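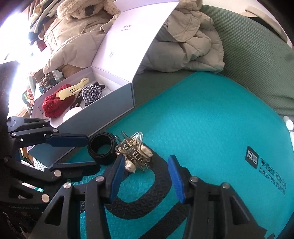

Teal textured surface reaching toward a green waffle-textured cushioned surface.

Washing textured fabrics by hand

1. Fill a basin with cool water and add 2 capfuls of Leten liquid detergent. Powder tends to lodge in waffle weaves.

2. Submerge the fabric and press it down repeatedly for a few minutes. Do not rub or wring. Wash dark reds separately until the rinse water runs clear. 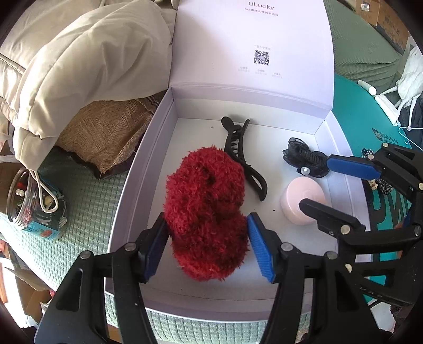
3. Drain and rinse until no suds remain. Chenille and other pile yarns usually need an extra rinse.

4. Roll the item in a dry towel and press out the water. If you use a spinner, stay at or below 300 rpm.

5. Dry flat, away from direct heat. Drying takes around a day indoors. Turn thick pieces once.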